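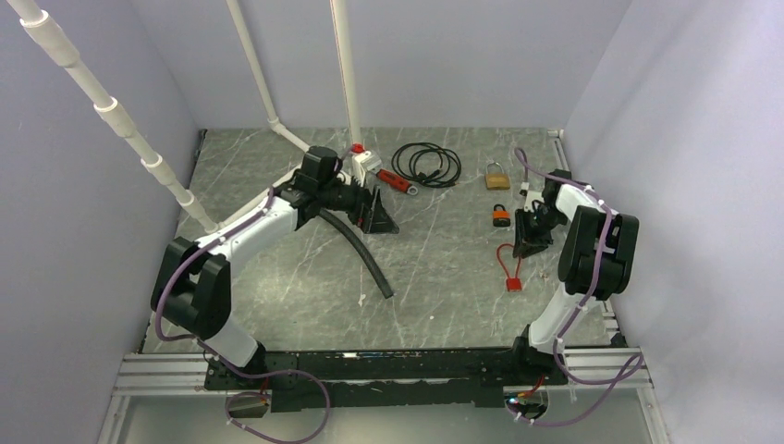

The hose, the red wrench, the cable and the two padlocks

Joining a garden hose end to white PVC without a drip, and what to do with the odds and ends

Posted by marblebench, February 2023

Hello all, and thank you in advance for reading, because I do tend to go on. I'm putting together a small PVC frame that will carry water to a row of planters, and I've been trying it out indoors on a gray marble-look surface before it goes outside in May. The pipe part has gone together nicely. What has me stumped is the black hose. I need to join it to one of the white fittings, and I can't decide whether to push it over a barb and clamp it, or buy a threaded adapter and do it properly. I have a Collet clamp set that was given to me years ago and a Hukeck adapter that may or may not be the right thread.

My second worry is smaller. I have a cable and two padlocks, one brass and one orange, that are meant to keep the finished frame from wandering off. Do I lock it through the pipe or around it? And is there a sensible way to store all of this between sessions? Every time I sit down to work, the first 13 minutes go to hunting for the wrench.

Dénes Pintér

Hi there, and welcome! I've built a few of these over the years (my longest run used 370 inches of pipe, and my wife still brings it up), so let me see if I can help.

For the hose, I'd go with the barb and clamp if the pressure is low, and for planters it will be. Cut the end of the hose square with a sharp knife. Warm it in a mug of hot water until it gives a little, then push it all the way on with a twist. Slide the clamp on before you push, which I still forget to do one time out of three. Tighten until the rubber just begins to bulge at the edges of the band and stop there. If the clamp has cut into the hose, trim that bit off and start over.

If you do use the Hukeck adapter, check the thread first. Garden hose thread and pipe thread look alike when you're holding them, and they'll start together for a turn or so and then bind. Don't lean on the wrench to get past it. Plastic fittings want hand tight and then maybe a quarter turn.
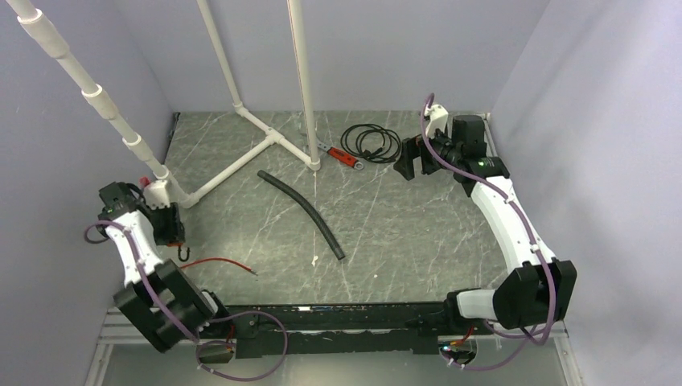
Black hose on the floor, with the PVC uprights behind

Dry-fit the whole frame before any cement comes out! Pencil a line across every joint so you can twist the slanted pieces back to the same angle later. A tee that's off by a hair at the bottom is off by a lot at the top of a tall upright.

sturdy_teacup

go around the pipe not through it. drilling a hole for the cable = a leak. loop it low down, under a tee, so it can't be lifted off over the top. brass lock outside, I'd save the other one for the shed

Lorna in the Valley

I agree with the others and only wanted to add something on the storage side, as that's my department. I keep a shallow Sturno tray for each project, with the fittings in one half and the tools in the other, and the cable coiled and held with a strip of old T-shirt. Caps go in a jam jar, since they roll. The hose I hang over a broad peg, never a nail, or it takes a kink and remembers it forever. Mine cost 2 dollars at a yard sale, tray and peg together. Do let us know how the planters come along, dear, and which adapter you ended up using!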